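4.2 What viewers remember about the children of Pemthorpe

I'll start with the thing that surprised me most when I sat down with the comments. I had gone in expecting people to talk about storylines. Pemthorpe had plenty of them (the flood, the two weddings in one church, the business with the stolen van), and the child characters were in the thick of most. But the 3846 comments we kept after cleaning are mainly about haircuts, voices, and whether somebody had "grown up nice". Plot comes a long way behind.

A quick word on how the comments were sorted, because it matters for what follows. Firdevs Baysal and I each read the whole lot separately, using the coding sheet from Section 3, and then argued about the ones where we differed. We argued a great deal over comments that looked like they were about the character and were really about the actor. "She was always a little madam" could go either way! In the end we coded those as both, and you'll see them marked as double in the tables. I'm still a bit uneasy about that choice, and a stricter reader might want to take them out.

All 9 of the actors in the sample joined the cast before they turned 12, and all left before the programme finished. Two of them kept acting. Leonor Louro, who played the younger Dudek girl, went straight into theatre and has far more written about her than anyone else on the list. Belmiro Abreu, her screen brother, left the business and now repairs boats, and the comments about him are warmer than the comments about anybody. I didn't see that coming either. There's a strand of work on former child actors which assumes that audiences punish them for vanishing, and I found very little of it here. People seemed pleased for him, and a few wanted to know what he charges.

The interviews back this up, with a wrinkle. We talked to 70 viewers, mostly by phone, and asked each of them to describe one of the children "as you picture them now". I'd meant it as a warm-up and nearly cut it from the schedule after the pilot in April. Almost everyone answered with a publicity still or a title-sequence shot, often down to which way the child was facing, and only then moved on to a scene. Several described the same still of Abreu on the harbour wall and got the colour of his jumper wrong in the same way (they said red, it's brown). My guess is that they were all remembering the annual, where the printing ran very warm.

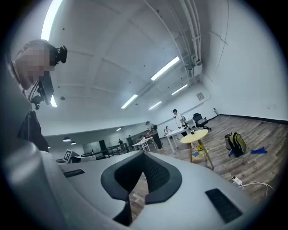
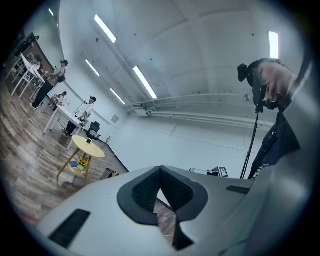
Figure 4. Two low views of a person, each with a pale grey hand-held gripper in the foreground.

Camera height came up again and again in these answers, although we never asked about it. The children on Pemthorpe were usually filmed from an adult's eye line in the early series, and viewers who started with those series called them "tiny" or "dots", including Louro, who was tall for her age. From the fourth series on, the directors dropped the camera to the children's own height or lower, and the grown-ups began to loom. In Figure 4 the camera is below the person in both pictures, and the second has the head tipped downward, which is pretty much the angle we get on Mrs Dudek in the kitchen episodes. Viewers who came in at that point spoke of the adults as frightening and of the children as the ones in charge of the story. I wouldn't want to hang too much on this, as the scripts changed in the same year and I can't pull the two apart.

Age makes a difference as well, though less than I'd bet on. Viewers who were children themselves when the programme went out were more likely to give an actor's real name, and to say it in full, as if reading it from the credits. Their parents used the character's name and sometimes didn't know the other. One mother spoke for the best part of our call about "little Tomas" and was quite put out when I mentioned Abreu. For her he'd been Tomas for 30 years, and I felt I'd been rude.

Then there's the question of facts. Birthdays, home towns, brothers and sisters: the sort of detail that fills the short profile pages fans pass about. These turn up in the comments too, and they're often copied word for word from a page on Trilura, the largest of the fan sites. I traced one wrong birthplace for Louro (Prillthorpe, where she has never lived) through a long chain of comments back to a single profile, last edited on 28 July 2021. Beatriz Lobo, who was checking the dates for us, found the same slip in a theatre programme. So the traffic runs both ways, from fans into print and back again, and a mistake can pick up quite a respectable look on the trip.

Leonor Magalhães has suggested in discussion that we treat the profile page as a kind of character in its own right, with its own storyline that readers follow. I like that very much and I'm not sure our data can carry it. We collected comments and interviews, and we only saved the profiles as they stood at the end. The edit histories would be the place to look, and I come back to them in Section 5.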